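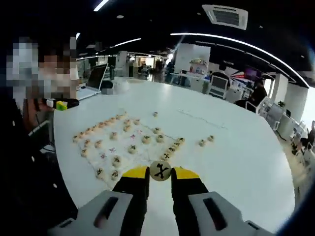
4. Setting out the pieces

The Keltosholm xiangqi set needs a flat surface with room to spare beside the board for captured pieces. A large table is best.

4.1 Unfold the board and smooth it flat. Press along the creases until the corners stay down.

4.2 Turn the board so that each player has a back row of nine points nearest to them.

4.3 Place the back row first. From the outside in, each side has chariot, horse, elephant, advisor, with the general on the middle point.

4.4 Place the 2 cannons on the third row, one in front of each horse.

4.5 Place the five soldiers on the fourth row, leaving one empty point between each.

Note: Pieces stand on the points where lines cross, as in Go. They do not go inside the squares.

Note: The red and black sides use different characters for some of the same pieces. See the chart on page 9 if you are new to the game.

5. Clearing away

5.1 Lift the pieces off the board before you fold it. Do not tip them off, as the edges of the discs can chip.

5.2 Gather everything on the bare table and turn each piece face up so that the characters can be read. 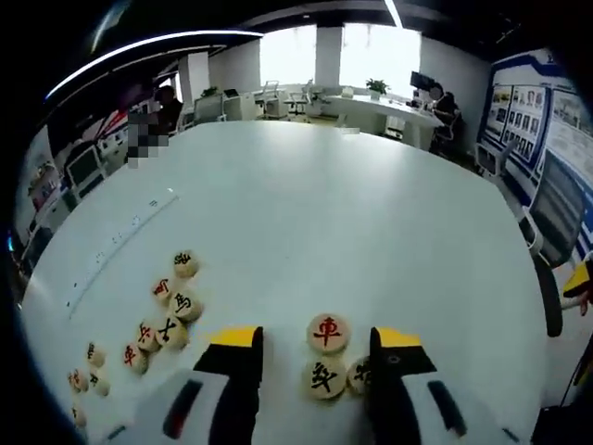

5.3 Sort the pieces by colour, then stack them in short columns - three or four high is enough. Taller stacks fall over easily.

5.4 Check that each side has sixteen pieces, then put red and black into separate bags.

Caution: Keep the pieces away from young children. Small parts may cause choking.

Caution: Do not wash the pieces. Wipe them with a dry cloth and store them away from radiators.

To order a single replacement piece, quote part number 3869 and the name and colour of the piece.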